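Cillau to move agency bookings to Unow platform from 3rd January

Regional carrier Cillau has confirmed that travel agents will be able to book its full range of fares through the Unow booking platform from 3rd January. The change covers all Cillau services, including those operated on its behalf by Alla, and replaces the separate agency website that the airline has run until now.

Agents will be able to search, hold, ticket and change bookings in one place. Fares shown on Unow will be the same as those sold on the airline's own website, and no booking fee will be added by Cillau. Individual agencies remain free to set their own service charges.

The agreement gives 2,339 registered agencies access to the new channel on the first day. Each will receive a login by email at the address held on its Cillau account. Agencies that have changed their address or their main contact should update their details before trying to sign in, as logins cannot be sent to an address that is not on the account.
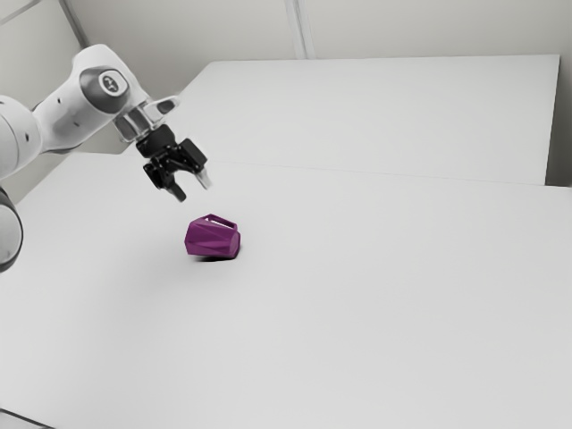 Render: white robotic arm over a tabletop.

"Agents have told us for a long time that our old site was slow and that they had to leave it to do simple things like add a bag," said Alby Cartwright, head of sales at Cillau. "With Unow they can do that in the same booking, and they can see the fare rules before they commit. It should take less of their day."

Seats, checked bags, sports equipment and priority boarding can all be added when a booking is made or at any point up to the close of online check-in. Extra legroom seats, which agents have previously had to request by telephone, will be included. Requests for wheelchair help and for travel with an assistance dog can be entered in the booking, but will continue to be confirmed by Cillau's special assistance desk.

Name corrections of up to three letters will be free of charge. Larger changes will be handled under the existing fare rules, which are not altered by the move.

Bookings already made on the old agency website remain valid and do not need to be reissued. They will be copied across to Unow and can be found there using the original booking reference and the passenger's surname. The old website will stay open for viewing and refunds until the end of January, after which it will be closed. No new bookings can be made on it once Unow goes live.

Group bookings are not part of the first stage. Agents with parties of ten or more should carry on sending requests to the Cillau groups team, and quotes already issued will be honoured up to the expiry date printed on them.
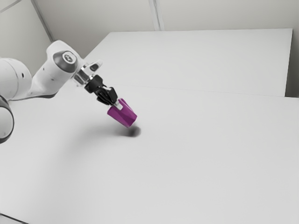

Payment can be made by card or from an agency deposit account. The smallest deposit that can be held on account is £2,000, and balances on the old website will be transferred without any action by the agency. Statements will be issued weekly in the same layout as before, with one added column showing the name of the member of staff who made the booking.

Henryk Szczepańska, commercial manager at Unow, said: "Cillau wanted its agents to have the whole product, including the extras, and that is what we have built. The airline's timetable changes will appear on our screens as soon as they are loaded, and agents will get a message in their queue if a passenger is affected."

Cillau's timetable on Unow will cover 87 routes. Connecting journeys sold jointly with Akanda will be shown as a single fare, with bags checked through to the final airport where the connection allows it. Where it does not, a notice will appear before payment.

Training is being offered online at no cost. Sessions last 2 hours and cover searching, ticketing, changes and refunds. Recordings will be placed in the help section of the platform for staff who cannot attend, along with a printable guide. Agencies with several branches may ask for a session of their own by writing to the Cillau agency support team.

Corporate customers who book directly with Cillau are not affected and should continue to use their existing accounts.

Notes for editors

Cillau is a regional airline carrying business and leisure passengers. Alla operates flights on behalf of Cillau under a wet lease agreement. Unow supplies booking software to airlines and travel agents.

Requests for interviews with Alby Cartwright or Henryk Szczepańska should be sent to the Cillau press office.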